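Deltenby Robotics Safety Group
1/ In April we revised our house rules for shared two-arm cells. Several partner sites have asked for the text, so the main points follow in this thread. The full document runs to 6 pages and is available on request.

Deltenby Robotics Safety Group
2/ Scope. The rules cover small tabletop arms used for handling trials with household items. They do not replace the risk assessment for the site, and they do not apply to the larger arms at Plundon, which have their own procedure.

Deltenby Robotics Safety Group
3/ Speed. During set-up and teaching, no arm may exceed 150 mm per second at the gripper. The limit is set in the controller. An operator's promise to go gently is not accepted as a limit.

Deltenby Robotics Safety Group
4/ Overlap. Where two arms can reach the same part of the table, the shared zone must be written into the cell sheet, with one arm named as having priority. The other arm waits outside the zone until it is released.

Deltenby Robotics Safety Group
5/ Cables. Wrist camera cables must have enough slack for the full range of the joint and no more. Check each loop by hand, with power off, at the start of every shift. Ida Rieger's checklist (5 items, one side of paper) is the approved version.

Deltenby Robotics Safety Group
6/ Loose items. Cups, glasses and bottles are to be recorded on the cell sheet before a run begins. Anything cracked or chipped is withdrawn — this includes items that "still work". Trays are set down flat and within reach of the arm that will use them. 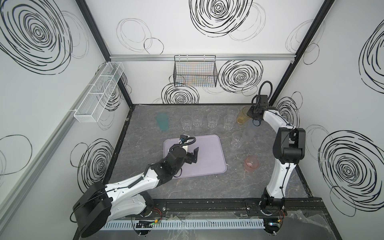 Deltenby Robotics Safety Group
7/ Hands. No one reaches into the cell while either arm is powered, even when both are at rest. Use the stop, wait for the controller to confirm, then reach in. A dropped cup can stay where it is until then.

Deltenby Robotics Safety Group
8/ Records. Each cell keeps a log of stops, drops and contacts between arms. The Miettinen site has passed 4,000 logged runs under the earlier edition, and its entries shaped the new wording on overlap.

Deltenby Robotics Safety Group
9/ Comments on the draft annex (gripper finger wear) should reach Lenni Rautiainen by noon on Friday. Please quote the clause number. Sites using the Brumari cell sheet may keep it for now, provided the priority arm is filled in.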